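Talks > Student projects > Speaker notes

Search talks and notes Go

Grid work with the Pascu arm: notes for a ten-minute slot
Gwenaël Lebrun, Ruvton robotics club
7 Mar 2024

Slide 1. Say who we are. Second-year club, evening sessions, one arm between all of us. Thank Cadex for the room.

Slide 2. The task. Pick up a cup from a marked position, move it to another cell, let go, back off. Sounds small. It took us most of a term. Mention that we started with the cup anywhere on the floor and could not compare one run with the next.

Slide 3. The grid. Brown paper down first, then blue painter's tape. We laid the lines by eye and they are not square. Pause here and let people look.

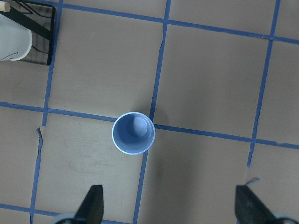
Slide 3: Cup on a tape junction, from the wrist camera.

Points to make while this is up:
- The cup goes on a crossing of two lines, so anyone in the club can put it back in the same place.
- Looking straight into it, you get the rim and the bottom as two circles that don't share a centre. Our first detector used the wrong one.
- Light blue cup, blue tape. Ask the room what they would have picked.
- The paper tears when tape is lifted. Budget for more paper.

Slide 4. Results. 100 runs with the first detector, 60 good. Same number again after we switched to the rim, 65 good. Don't oversell it. Most of the misses left over are the fingers closing too early, and that is a timing fault in our own code.

Slide 5. Software. We log everything in Cliten. Skip this if short of time.

Slide 6. What next. Second cup, then stacking. We want 3 teams running the same task by June. Leave the contact slide up for questions.

If asked about cost: the arm is on loan, tape and paper came out of club money.

This site uses cookies to remember your settings. Accept Manage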